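Language-conditioned policy ignores the object noun?
Forum: Manipulation Learning – Methods

tschmieder
12/23/22
Trained on 600 demos in the play kitchen, 18 instructions. Success on held-out phrasings looks fine. Then I swapped the noun in each instruction at test time and the policy mostly did what it would have done anyway. I think the language branch is dead weight. Has anyone else checked this?

a_collet
Which encoder, and is it frozen? With a frozen encoder and a small projection layer we saw the same thing on the Galtix set. Unfreezing the last 2 layers fixed part of it.

tschmieder
Frozen. I can try that, but I doubt it is the encoder. The embeddings for the swapped nouns are well separated.

wendt.annelore
Agree it is not the encoder. If every demo for a given instruction starts from the same layout, the first camera image already tells the policy which task it is. It has no reason to read the text. Did you randomize the start layout?

tschmieder
Between sessions, yes. Within a session, no.

wendt.annelore
Then that is your answer.

a_collet
I would not close it that fast. Our layouts were shuffled on every episode and we still saw the effect, only smaller. Noun swaps also push the text off distribution, so a low score there does not prove the branch is dead. Zero out the embedding and compare.

tschmieder
Ran it. Zeroed embedding costs almost nothing on the original layouts. On 42 new layouts it costs a lot. So the branch does something, just not where I was measuring.

b_oltmanns
The split I would trust is one fixed layout, several instructions, all of them feasible from the same start state. Success per instruction then depends on the text alone, and you can report it next to the zeroed run. The kitchen suits this well – with the green pitcher, the small metal bowl and the lidded pot all out on the counter, three reach instructions can share one start image and differ only in the noun.

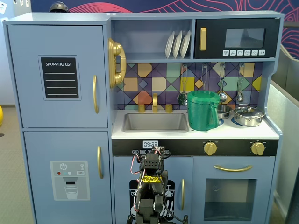
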